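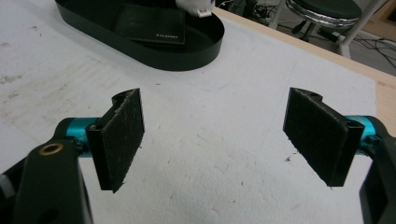 Session 4: Reading a White Tabletop

Handout for the Care of Interiors short course, Plullside
Tutor: Yaneth Valderrama

Why start with a table? Tables are wonderful teachers! People lean on them, drag boxes over them, write on them and wipe them in a hurry, and a white one keeps a record of nearly all of it. Last session we looked at floors, where the wear is spread over a whole room. Today we are working on one surface, close up, and I hope you will go home and look at your own kitchen table quite differently.

Words we will use

Smudge – a soft-edged patch, usually greyish on white. The table at the top of this handout has some towards the left.
Scuff – a mark from something rubbing across the surface. It may be material left behind, or damage to the finish, or a bit of both.
Streak – long and faint, often easiest to see from a low angle.
Speck – a tiny separate dot. Our table has a few dark ones, scattered over the middle and the lower part.
Line – narrow and continuous, such as the thin, faint blue one running across the centre. I have called it pencil-like in my own notes and left it at that. Please do the same in yours until you have tested a mark.

Look first, touch second

1. Get the light low and to one side. A desk lamp is fine. On a slightly textured white top this brings up streaks you would swear were not there a moment ago.
2. Draw a plan of the table and put every mark on it. Pencil, please, and label which edge is the front.
3. Brush off loose specks with a soft dry brush, working towards you. Check the plan again. Anything that moved was dust or crumbs, so rub it out of the drawing.
4. Pick a test spot near a corner.
5. Dab the spot with a damp white cotton cloth and look at the cloth as well as the table. Colour on the cloth tells you the mark is lifting (and this is the moment I love most in the whole course).

Texture matters

A slightly textured surface has tiny dips in it, and grime settles in them. Wiping hard in one direction tends to push it along and leave a grey tail. Use small overlapping circles, turn the cloth often, then finish with straight strokes and a dry cloth. Cristian Quintero asked last time about melamine sponges. They are a fine abrasive, so they can take the finish along with the mark. Keep them for the very end and only on a test spot.

Order of work

Dry brush
Damp cloth
Damp cloth with one drop of washing-up liquid in 700 ml of warm water
Clean rinse cloth
Dry cloth
White vinyl eraser, for pencil only, with light pressure

Give the surface 20 minutes to dry before you judge the result. Damp white tops can look cleaner than they are, and I have been caught out by that more than once.

Practical task

Work in pairs on a light-coloured table at home or in room 2311. You have 40 minutes. Hand in the plan, a second plan made after cleaning, and one paragraph on a mark that stayed put. The stubborn ones make the best reading, so do choose something awkward!

Roxana Usuga has the lamps and brushes. Cotton cloths are in the drawer under the sink.

For next time: bring a wooden chopping board, unwashed if you can bear it.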